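Garment folding cell, Novville site
Monthly safety inspection checklist with comments
Month: November
Inspected by: Tiina Lindqvist
Reviewed with: Gilmar Quintana, cell operator
Ratings: OK / Action / Not checked

Scope

The checklist covers the two-arm shirt folding cell and the operator desk beside it. The manual folding benches have their own sheet. Inspection started at 9:30 a.m. and was done during normal operation, except for section 3.

1. Work surface and floor layout

1.1 Cardboard covering flat, no lifted edges. OK
1.2 Grid tape stuck down along its full length. OK
1.3 No tools or loose parts inside the reach of the arms. OK

Comment on 1.2: Operators use the tape lines to place the shirt before a cycle. Replace any strip that curls; do not patch over it.
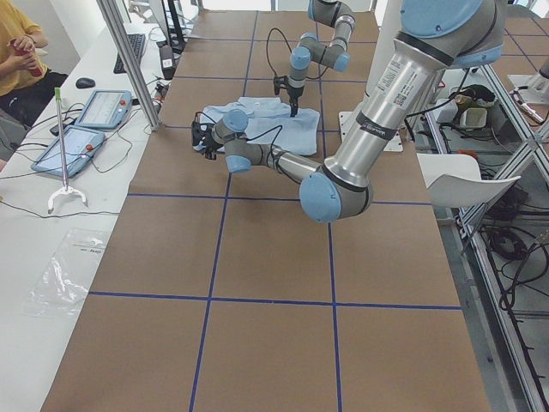
Cell in use, both grippers at the shirt. Operator desk at left.

2. Operator position

2.1 Operator stays on the desk side while the arms are powered. OK
2.2 Both teach pendants within reach from the seat. OK
2.3 Seat height and screen height adjusted to the person on shift. Action
2.4 Rotation between the cell and the manual benches followed. Action

Comment on 2.3: Quintana reports neck stiffness after a full shift at the cell. Before the change he stood and folded by hand. He now sits and watches, with short periods of handling. The old ergonomic assessment was written for the standing job and does not apply. A new one has been requested from Clustent.

Comment on 2.4: The posted rotation is two hours. The log shows 7 shifts this month in which one person stayed at the cell throughout. Shift leads say few people are signed off on the pendants. Two more operators are to be trained at Terham.

3. Stops and restart

3.1 Emergency stop on each pendant tested, both arms halt. OK
3.2 Restart requires a deliberate reset. OK
3.3 Restart instructions posted at the desk. Action

Comment on 3.1: Tested one pendant at a time with no garment on the table. All 12 test stops passed. 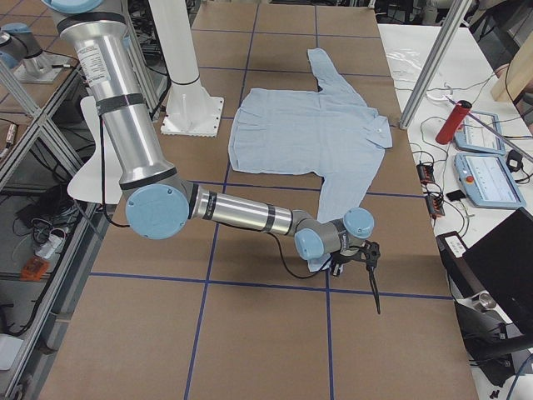
Comment on 3.3: The posted sheet is the first version and does not mention a garment left under a gripper. Staff have been handling this in different ways. Until the new sheet is up, the rule is: stop, confirm on the pendant that both arms are halted, open the gripper, then remove the garment by hand. No reaching in during a pause between moves. A pause is not a stop.

4. Cables and housekeeping

4.1 Arm cables free of cuts and kinks. OK
4.2 Pendant cables clear of the table edge. Action
4.3 Power strip and cables on the shelf secured. Action
4.4 Desk free of items not needed for the work. Action

Comment on 4.2 and 4.3: Cables are loose on the desk and coiled on the shelf. Fit clips and a cable tray. Same finding as last month.

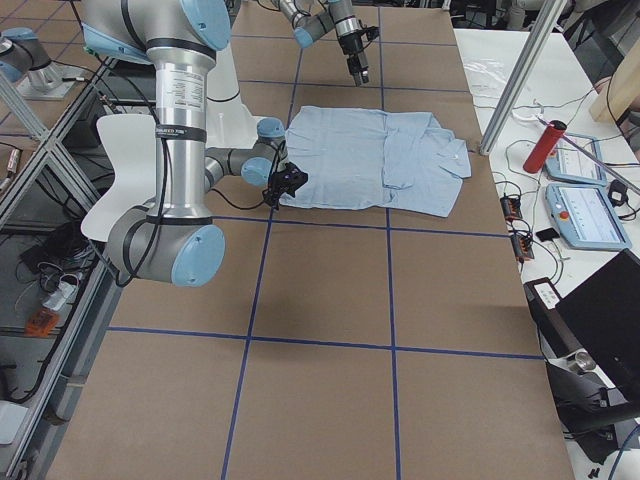 Comment on 4.4: Bottles and bags are to be kept off the desk surface next to the pendants. Lindqvist has asked for a small shelf behind the seat, as there is currently no other place to put them.

5. Workload and staffing

5.1 Operator can slow or stop the cell without asking a lead. OK
5.2 Cycle target agreed with operators. Action
5.3 Incident and near-miss log up to date. OK

Comment on 5.2: The target is 123 shirts per shift. It was set from the supplier's trial at Lahtinen, where shirts arrived pre-sorted. Sorting is done by the operator at Novville and is not counted in the figure. Review the target with sorting time included.

Comment on 5.3: 5 entries, all dropped or snagged garments. No contact with a person. 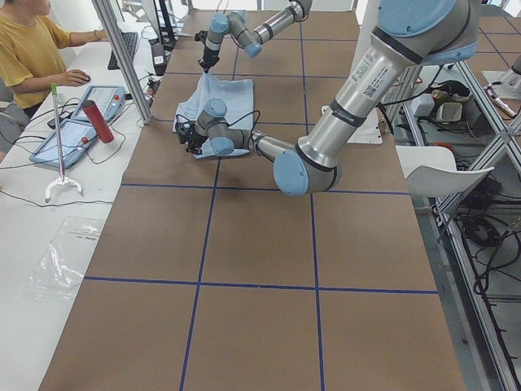
6. Open actions

6.1 New ergonomic assessment for seated work. Clustent
6.2 Pendant training for two operators. Shift leads
6.3 Revised restart sheet at the desk. Lindqvist
6.4 Cable clips, tray and shelf. Maintenance
6.5 Target review with sorting time. Quintana and shift leads

Items 6.3 and 6.4 are to be closed before the next inspection.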